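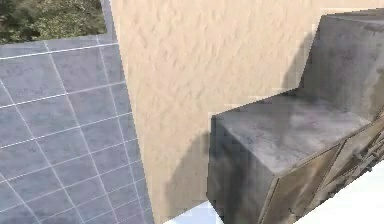 Vinalier VT-24 cabin pressure hunting above FL280
Forum: Owners and Operators > Light Turboprops > Systems

tailbeacon
Looking for input from anyone running the Finton outflow valve controller. Airframe has 2626 hours total. In climb the cabin rate is steady up to FL270. Past FL280 it starts hunting, plus or minus 200 fpm on the cabin VSI, with a period of several seconds. Differential is within limits. Both bleeds on or left bleed only makes no difference. Right bleed only, it gets slightly worse. Door seal inflates normally and holds on the ground check.

Shop wants to replace the controller. I would like to rule out cheaper causes first.

coldsection
How long since the static line to the controller was opened? A partial restriction there gives you exactly this. Disconnect at the controller, blow back toward the port (never toward the instrument), reconnect, leak check. It's an hour of labor if the cabin side panel is already off.

rigpin_4
Disagree. A restricted static line lags. You would see overshoot when you change the selected altitude, then it would settle. Steady hunting at constant power sounds like a sticky poppet in the primary valve. Tar from the smoking days, or just dust and hydraulic mist. Clean the seat and poppet with alcohol and a lint-free cloth and fly it again.

tailbeacon
No smoking in this one, ever, as far as the logs go. Valve was last cleaned 900 hours ago.

rigpin_4
900 is too long. The book says inspect, and most people read that as "look at it with a flashlight." Pull it.

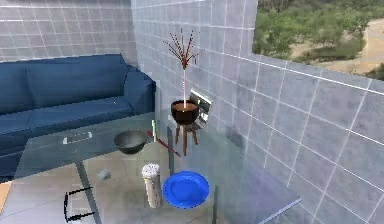 Posted by coldsection on 22/04/2022
Senior Member, 11 posts in this section

I still say static line first, and I'll add the filter. The Finton unit has a small inlet filter on the cabin air side, behind the controller. It does not appear on the Vinalier inspection checklist, only in the component manual. I have seen them gray all the way through. With a loaded filter the control pressure can't follow the cabin, and the loop gain is highest near max differential, so that is where it shows up.

rigpin_4
The filter I can go along with. The gain argument works just as well for a sticky valve, though.

mach_meter
Before anyone opens anything, log it. If you have the Voicu engine monitor with the spare analog inputs, you can put a pressure transducer in the cabin and record at one sample per second. Compare against N1 and bleed pressure. If bleed pressure is moving first, it's a flow control problem and the outflow valve is only reacting. The fact that right bleed alone is worse would bother me.

tailbeacon
I have the Voicu but not the transducer. What range?

mach_meter
0 to 15 psia. Anything with a 0–5 V output. Calibrate against the altimeter on the ramp.

coldsection
Good point on the right bleed.

shimstock
Ran into this on a VT-24 at Vimton. Flow control valve on the right side was leaking past the seat, and the left one was fine. The symptom with both bleeds on was mild, right only was obvious. Three people had already swapped the controller. Overhaul on the flow valve was less than the exchange price for the controller, and turnaround was 24 days.
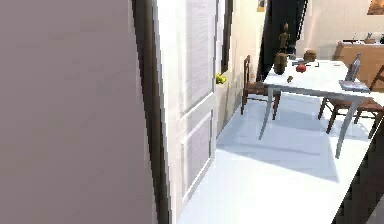 One more item on that job. The clamp on the right bleed duct, just aft of the firewall fitting, had been installed with the bolt head facing the nacelle skin, and it had chafed. Not enough to leak, but enough that the duct had to come out. Check it while you have the cowl open.

rigpin_4
His symptom with both on isn't mild. 200 fpm is a lot.

shimstock
Mild was around 150 in our case. I would not rule it out on that number.

tailbeacon
Plan is filter and static line together, then the poppet, then log a flight with the transducer before I touch the right flow valve. Annual is in May, so the cowls are off anyway and I'll check the clamp then. Does anyone have the torque for the controller mounting screws? My copy of the component manual is missing that page.

coldsection
Check your revision first. The torque table moved to the front section in the later one.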